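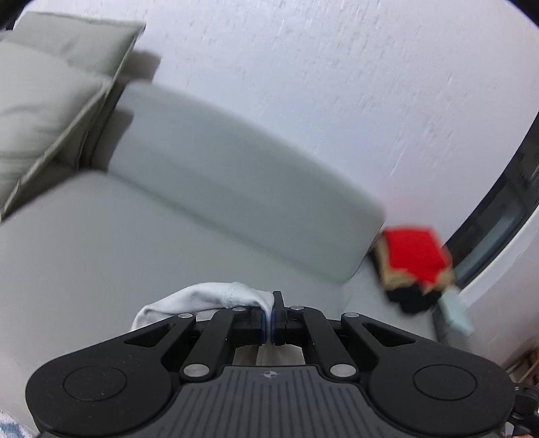 4.2 What changed in the working day

When Maddocks first told its housekeeping staff that part of the tidying in its serviced flats would one day be done by the Elto arm, most of the people we later spoke with took it to mean fewer shifts. Nine months on, the 13 workers in our group had kept their hours, but the hours were filled differently, and it is this quieter sort of change that we would like to stay with for a little while.

The living room is where the change was felt most. Before the project, a worker coming into a flat would go over the sofa almost without thinking – shake out the throw, straighten the cushions, gather up whatever clothing had been left about – and would often be in the kitchen before she could have told you what she had just done. During the demonstration shifts the same tasks were carried out with a gripper held in the hand, so that the movements could be recorded and used later to train the arm. A cloth had to be pinched, lifted and put down again, and then the worker went back and did it over from another side. The target was 300 recordings for each family of tasks, and soft goods were the slowest of them all, which will surprise few people who have ever tried to fold anything with two fingers.

Several workers told us that they came to know their own habits in this way. One had never noticed that she looked for a seam or a thick edge before picking a piece up. Another found that she always left the blanket until last, and was rather put out when the task sheet asked her to begin with it. We were charmed by how readily such things were talked over at the morning tea table, and a good deal of practical knowledge that had never been written down at Maddocks found its way into the Palau task guide as a result.

There were costs as well, and we don't wish to hurry past them. Holding the gripper steady was tiring for the wrist and forearm, and the shorter workers found the backs of sofas an awkward reach. Breaks had first been set by the number of recordings finished, and this was resented, quite fairly in our view. After staff complained, the rule was changed to a break every 30 minutes whatever the tally stood at. Workers also disliked being told that a recording was "poor" by the Grurkby software, which gave no reason, when to their eye the cloth had been put exactly where it belonged. An experienced housekeeper is used to being the judge of whether a room is tidy, and here that judgement had moved somewhere she couldn't argue with it.

How much there is to judge can be seen in Figure 3, where the gripper is open and empty, a white throw lies in soft folds across the seat, and a pile of clothing sits up on the back of the sofa.

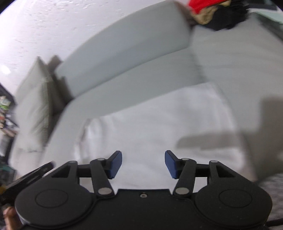
Figure 3. Sofa tidying with the hand-held gripper.

Whether clothing left in such a place should be folded, moved or let alone is a question the task guide answers in one line, and one that our workers answered in many ways, depending on the guest and on how long the stay had still to run. The arm will be taught the one line. Some of the staff worried that they would then be expected to work to it too, and by the end of the study two had already been asked by a supervisor to do so. We return to this in Section 5, together with the matter of who ought to be paid for the recordings once the arm is in use.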